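Brinden Travel Help > Lakes and rivers

Is the lake at Renitz worth it out of season, and can you swim?

Asked by Marion Crichton, Tuesday, April 9, 2019

We've got five nights in Renitz at the start of June and I'm a bit giddy about it, we've never done a lake holiday before, it's always been the sea. The trouble is everything I read is about July and August. Is the water warm enough to get in by then for someone who swims in the North Sea without too much fuss? And is it better to stay in the town itself or round the far side at Zasten? We won't have a car. My husband doesn't swim but will walk all day if there's a cake at the end.

3 answers

Innes Rennie

Oh, go, go, go! June is my favourite time there. If you can manage the North Sea you will be in that lake every morning and probably after tea as well. It's cold when you first get in, particularly off the end of the jetty where it drops away, but the shallow bit by the boathouse warms up nicely on a sunny day and you can stand about in it up to your waist looking at the mountains.

I'd stay in Zasten, and I know people will disagree. Renitz has the shops and the station and the Saturday market, but the town beach faces the wrong way and loses the sun before supper. Zasten gets it right to the end. The ferry takes you over and it's a lovely little crossing, with room for bikes at the back. Buy the five-day ticket at the kiosk, the one by the steps and not the one in the station, as the station will only sell you singles. The last boat back is early in June though, so if you want dinner in Renitz you'll be on the bus, and the bus goes round every village on the shore.
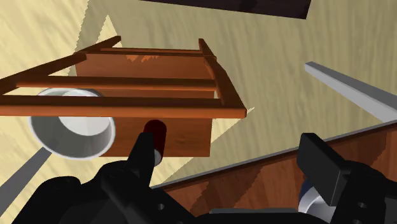 Bathing places next. There are three I'd bother with. The town beach is grass, you pay, and there are changing huts and a café. The little shingle cove past the campsite is free and has no shade at all. Then there's the old lido at Zasten, which is the one I love, all bare boards and ladders down into the water. Take a thick towel for lying on there. If you've ever sat on a slatted wooden thing like the one in the picture, all rails and gaps, you'll know how your legs look after an hour of it! Water shoes are worth packing for the cove but you won't want them at the lido.

For your husband, the shore path from Zasten up to the chapel is a good morning's walk and mostly under trees. The cake is at Courtois, next to the landing stage. Have the plum one. They shut on Mondays.

DaleAndTess

We went in December so can't help with swimming lol. It was beautiful, snow right down to the water. Ferry wasn't running. Courtois was open and I second the cake.

pikeandperch

Stay in Renitz if you have no car. Zasten has one small shop and it closes at lunch. The path Innes mentions is fine but there's some 800 metres of climbing if you carry on past the chapel to the ridge, which tops out at over 2000, and there can still be snow up there in early June. Check at the tourist office before setting off. Agree about the lido. It opened late last year, so look at the board at the landing stage first.

Comment from Marion Crichton: Thank you all so much! Have booked Zasten, sorry pikeandperch, it was the evening sun that did it. Does anyone know if the lido takes cards?

Comment from Innes Rennie: Cash only when I was there. You'll have a wonderful time!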